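Urkdale Forums > Consumer Rights > Skoveo "mineral" clothing refunds

fenwalker
April 6, 2021
Has anyone had a refund out of Skoveo yet? I bought two of their mineral-infused tops last year after reading that they "balance the body's energy" and help you sleep. I slept the same. Their email says customers can claim, but the form wants an order number and I paid at a stall.

tansy_b
Bank statement worked for me. I sent a screenshot with the payment ringed and they accepted it in 10 days. I got £57 back, not the postage.

Oldgate
I don't see why they should pay anyone. You bought a top and you got a top. If you believed the rest, that's on you.

tansy_b
They charged four times the price of a normal one because of the rest. If a shop says a thing does something, it should do it.

Mairéad Ó Súilleabháin
I complained to trading standards about the Rudska bracelets, which were sold under the same sort of wording. What they asked me for was the claim itself, in writing, with the page it came from. Save the product page before it gets changed. Skoveo have already taken "clinically shown" off theirs and put "many wearers feel" instead.

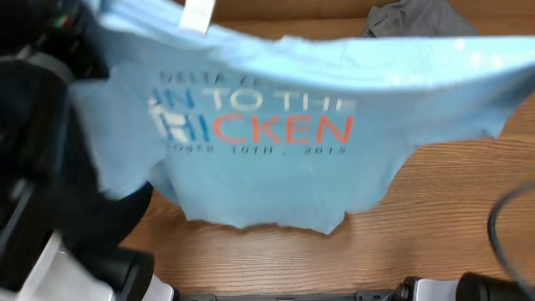
Light blue T-shirt, print on the front

fenwalker
Thanks, I've saved what's left. The leaflet from the stall still has the old wording, so I'll scan both sides.

Oldgate
Still think it's a lot of fuss over a shirt.

pellmell6
It's more than a shirt for some people. My aunt spent £845 with them, including the mattress cover, and put off seeing her GP for weeks. She has no receipts and won't ring them.

Mairéad Ó Súilleabháin
She can name you to deal with it for her. A signed letter is enough. Does she still have the card she paid with?

pellmell6
Um, I think so, Um being her bank. I'll ask her.

tansy_b
Ask about chargeback as well, though the older payments may be too late for it. Mine was outside the limit by six days.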